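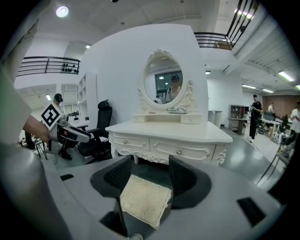
Diary / Furniture & Rooms

27th June

So the vanity is in its corner and I am completely, stupidly in love with it. I keep going back to look at it when I should be answering emails. It's the white French one, all curls and scrolls, with carving along the bottom under the drawers and a crest on top of the mirror like something a duchess would have had (a duchess with two little drawers for her hairpins and two bigger ones for, I don't know, letters?). I paid 175 for it from a place out in Olteneck and I'd have gone higher, don't tell the seller!

I'd been looking since the winter. Everything I found was either very plain or very pink, and one of them smelled so strongly of mothballs that I had to drive home with the windows down and I hadn't even bought it. Then Rigoberto Ccori sent me the listing late one night with no message, only the link, and I wrote to the woman before I'd finished reading. She'd had it in her guest room for years and said her guests mostly hung wet towels on it. Poor thing.

I put it against the curved wall, which I know is a funny choice. A straight-backed piece on a round wall, my sister said, will drive you crazy. It doesn't. The wall is so big and plain that the oval mirror gets to be the only fancy thing in view, and the light on the ceiling shows up in the glass, so that whole side of the room feels less flat than it used to. I may still try it a few inches over to the right. I may also leave it alone for once in my life.

The knobs! I've gone back and forth on these for days. They're round and brass, one on each of the lower drawers, and my first thought was to swap them for glass. I even had a pair of Direro ones in my basket, 15 for the two, and then 40 with the shipping, at which point I closed the page and went and made toast. Now I've decided the brass stays. White with a bit of brass is warm, and glass would have been trying too hard next to all that carving.

What I do have to sort out is somewhere to sit. The office chair is parked right beside it, the tall black mesh one with the headrest, and the two of them look like they got seated together at a wedding and have run out of things to say. It's a comfortable chair! I've sat in it for whole days. But you can't put on lipstick in a chair with a headrest, it feels like the dentist. I want a little round stool, low, maybe with a cushion in something dusty green. Tomaszewski has one in the window that I've walked past twice now – slow the second time – and there was no price on it, and I'm a coward about going in to ask.

Other things I want to do before the end of July, written here so I can't pretend I forgot:

Line the drawers. I still have most of a roll of the Stirnance paper, the one with the ferns, and the small top drawers will hardly use any of it.

Clean the carving properly. The flowers around a mirror are dust traps and a cloth only skims over them. An old soft toothbrush, a bowl of soapy water, the radio, one evening.

Decide what goes on the little shelf under the mirror. I'm very bad at this part. I put one thing down, then it needs a friend, and by the weekend it's a yard sale. I'd like to keep it to one or two things and see how long I last (my sister gives me four days).

Mom called while I was moving the rug and I described the whole thing to her, every curl, and she said, oh, like your Aunt Lou's, and I said no, nothing like Aunt Lou's, and then I went back and looked at it again and it's quite a lot like Aunt Lou's. Going to bed now. The rug is still rolled up in the hall and I'm leaving it there until morning.

Recent entries
The lamp that came in 56 pieces
Paint samples, round three
A trip to Olteneck and what I didn't buy
Rugs: a complaint

Contact | Copyright, all entries and photos | Back to top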